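Keeping White Tables and Work Surfaces Clean
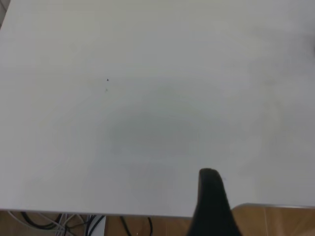
A white tabletop with a couple of small specks on it. Pale matte surfaces show everything.

White and off-white surfaces are popular in small kitchens and sewing rooms for good reason. They bounce light around and they go with any floor. They also show each crumb, pen mark and coffee ring, and the matte kinds hold on to grime a little more than the glossy kinds do. Most of what goes wrong with them comes from using the wrong cleaner or scrubbing too hard.

The tips on this page cover laminate, painted wood and solid surface tops. Stone is a separate subject and gets only a short note near the end.

Find out what you have

Look at the underside and the edges. Laminate usually has a thin layer you can see along the edge, sometimes with a brown or dark line where the sheet meets the core. Painted wood has brush or roller texture and will often show a chip or two at the corners. Solid surface is the same color all the way through.

If you still can't tell, treat it as painted wood. Anything gentle enough for paint will be fine on the others.

Daily wiping

Brush or vacuum loose grit off first. Wiping grit around with a damp cloth is how fine scratches get started, and on a matte top those scratches turn gray over time. A soft bench brush works well and costs very little. I keep mine on a nail by the back door.

After that, use a microfiber cloth wrung out in warm water with a drop of dish soap. One drop is plenty for a small bowl. More soap leaves a film, and the film catches dust, so the table looks dingy again by the next morning. Go over it with a second cloth dampened in plain water, then dry it.

Drying matters more on white than on any other color. Hard water leaves spots that look like dirt and make people reach for a stronger cleaner they don't need.

Check from a low angle

Overhead light hides a lot. Crouch until your eyes are nearly level with the top and look across it toward a window. Sticky patches and streaks show up right away. If the window is on the wrong side, lay a flashlight flat on the surface and let the beam run across.

Specks, dots and small marks

Before treating a speck, find out whether it's sitting on the surface or is in it. Touch it with a dry fingertip. Lint, pepper and pencil dust will move. If it stays put, try the edge of an old plastic card held nearly flat. Dried food, glue and paint spatter will usually pop off whole.

If it doesn't lift, put a damp cloth over it for a few minutes and try the card again. Don't use a razor blade on matte laminate or paint. A steady hand can get away with it on glass, but on a matte top the blade leaves a shiny line that catches the light from then on.

A dot that won't move and can't be felt may be a pinhole or a stain. Pinholes in painted wood can be filled with a touch of the same paint on the end of a toothpick. On laminate, a seam filler in the matching color works for very small holes. Let it set fully before you wipe over it.

Stains, by type

Coffee and tea. Mix baking soda and water to a paste the thickness of yogurt, spread it on, and leave it for 6 minutes. Wipe it away without rubbing. Repeat if there's still a ring. Baking soda is a mild abrasive, so scrubbing with it will polish a matte finish in spots.

Ballpoint ink. Rubbing alcohol on a cotton swab, working from the outside of the mark toward the center. Change swabs often or you'll spread a blue haze. Test painted wood in a hidden place first, as alcohol softens some paints. Latex is the usual one to give trouble.

Permanent marker. Same as ballpoint, with more swabs and more patience. Drawing over the mark with a dry-erase marker and wiping both off together works on glossy laminate. I've had poor luck with it on matte.

Turmeric and curry. Clean off what you can with dish soap, then put the table near a sunny window if it can be moved. Sunlight fades turmeric better than most cleaners will. A faint yellow patch may take several days to go.

Tomato sauce. Cold water and dish soap. Leave the soapy cloth sitting on it while you do the dishes.

Candle wax. Let it harden, or speed it along with a bag of ice. Lift with a plastic card. Wipe what's left with warm soapy water. Colored wax sometimes leaves a tint, and the baking soda paste will help with that.

Rust from a can or a pair of scissors. Lemon juice on a folded paper towel, left on the spot for 8 minutes and then rinsed well. Keep this one off stone altogether.

Hair dye. Wipe it up immediately. Once it has set, alcohol may take off some of it, but I wouldn't promise anything.

Cleaners to leave in the cupboard

Scouring powder and steel wool will dull laminate for good. The white melamine sponges sold as erasers are a very fine abrasive too. They're fine for one scuff now and then, used wet and lightly, and a bad idea for the whole table every week.

Straight bleach can yellow some laminates and will weaken the glue at the edges. Furniture polish and wax leave a greasy layer on matte tops. If someone has already been at yours with polish, a cup of warm water with a spoonful of white vinegar and a drop of dish soap will cut through it. It may take two or three passes. Rinse and dry afterward.

Never mix bleach with vinegar or with ammonia. The fumes are dangerous.

Gray areas that won't wash off

A cloudy gray patch in the middle of a table can be one of several things. Start by moving the lamp or opening the blinds. Plenty of gray patches are only a shadow, and I have scrubbed at one myself for longer than I'd like to say.

If the patch stays where it is when the light changes, it's probably a build-up of hand oils and old soap. Wash the whole top with the vinegar mix above. Do the whole top and not only the patch, or you'll end up with a clean circle.

If it's still there, the finish may be worn. Worn laminate can't be restored at home. A runner or a cutting mat in the right place covers it.

Metal marks are the other common cause. Pans, laptops with metal feet and cake tins all leave thin gray lines on white. They look like scratches but most are a smear of metal sitting on top. A damp cloth with a little baking soda takes them off with light pressure.

Preventing trouble

Put felt pads under lamps, radios and anything else that gets dragged. Check them in spring and fall, because grit works its way into old felt.

Use a board under anything hot. Laminate can blister under a pan straight from the oven, and a blister can't be pressed flat again.

Keep newspapers and cheap printed bags off a damp table. The ink transfers. If it happens, dish soap will usually shift it the same day.

For crafts, Lilla Csonka, a reader who teaches beginner bookbinding, tapes down a sheet of freezer paper with the shiny side up and changes it when it gets gluey. Painter's tape comes off cleanly if you remove it within a day or two. Masking tape left on over a weekend is a nuisance.

For sewing, a pale top makes dropped pins easy to see, and a magnet wrapped in a scrap of cloth picks them up without scratching.

Repainting a white table

When a painted top has gone past cleaning, repainting is a day's work plus drying time. Wash it, rinse it, and let it dry overnight. Sand lightly with 220 grit until the shine is gone and wipe off the dust with a barely damp cloth. Use a bonding primer, then two thin coats of cabinet enamel with a foam roller.

Close the windows while the paint is wet. Dust and tiny flies land on white paint every time. If something does land, leave it alone until the coat is dry, then sand that spot and carry on. Picking at wet paint makes a bigger hole than the fly did.

The paint will feel dry long before it's hard. Keep heavy things off it for two weeks, and don't use anything stronger than plain water on it in that time — soap can leave dull spots on new enamel.

A note on stone

White marble and limestone should only get water and a stone-safe cleaner. Vinegar, lemon juice and most bathroom sprays will etch them, and an etched mark needs a professional to polish out. Quartz tops are tougher, but they don't like hot pans or strong bleach either.

Questions from readers

Can I use glass cleaner on white laminate? Yes, for fingerprints on a glossy top. On matte it tends to streak, and soap and water does a better job.

My table has gone yellow on one side. Is that a stain? If that side faces a window or a radiator, the material itself has probably aged. Cleaning won't bring it back. Turning the table around evens it out over a few years.

How often should the cloths be washed? After each day's use, in hot water, without fabric softener. Softener coats the fibers and they stop picking things up.

Glória Sequeira
Last updated 16 April 2026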